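Notebook, laundry task, grasp planner and wrist perception
24 Jun 2022

Continued from the previous entry. The planner crash is solved. It was the timestamp problem again: the Hosoda driver publishes joint states with its own clock, and our Wundov planning node compares them with the system clock. After a long session the two drift apart, and the planner decides that the arm state is too old and refuses to plan. I now convert the stamps inside the driver wrapper and log the offset at start-up. Please do not remove this log line, even if it looks ugly.

Main subject for today is the cloth segmentation on the wrist cameras. The model was trained mostly on the November recordings, where the clothes are bright. On dark knitwear the mask is poor. It either takes the whole dark region as one garment or it breaks along the folds. I tried to raise the exposure, but then everything white goes to full saturation and the depth has holes there. So exposure is a compromise and I put it back to the default value.

What helped more is to stop asking the network for a full mask when the cloth is very close. When the cloth covers most of the view I switch to a second mode, in which we only ask for the lower border of the cloth and ignore the inside. The border is then tracked from one image to the next. It is a crude method — but the fingers need a border, they do not need a beautiful mask.

Settings kept in the config:
near-mode switch: 3156 (cloth area, in cells of the small grid)
border tracker timeout: 900 ms
planner retries: 2

The area value comes from the sweep I did in the morning. Lower values make the mode switch back and forth, and then the target pose jumps. I added a small hysteresis but did not tune it.

The second open point is the self-filter. The robot's own legs and the second arm enter the head view when it looks down, and parts of them stay in the collision map as obstacles. The Clikanura mesh for the shin is slightly too thin, so a shell of points remains outside it. I have padded the mesh for now. The better solution would be to correct the mesh itself, and I have written a ticket for it.

Wrist views of the dark cloth, then the head view with the left hand over the basket.

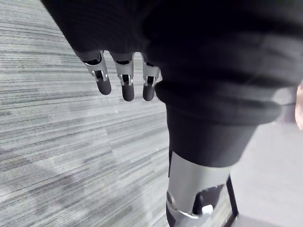
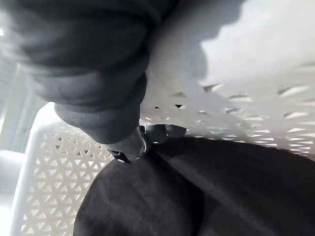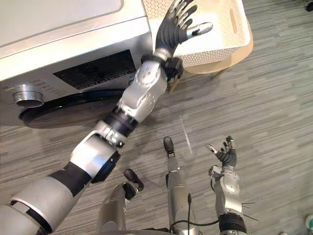
With the padding, the planner accepts arm goals close to the body which it rejected before. The price is that we are blind to real objects in a thin layer near the legs. For this task I can accept it, for walking certainly not, so the padding must be switched off when the Bremirier walking controller is active. At the moment this is done by hand in the launch file. I would like to have it automatic.

To do:
— log the mode changes together with the target pose, same clock
— tune the hysteresis, try it also on bright clothes
— test if the tracker survives when a second dark garment touches the first one
— ask whether the thumb joint limits in the model are the old ones, the planner still gives strange thumb poses in 2 of the saved runs

The branch is pushed but not merged. The unit test for the clock offset still fails on the build machine and I have not yet looked why.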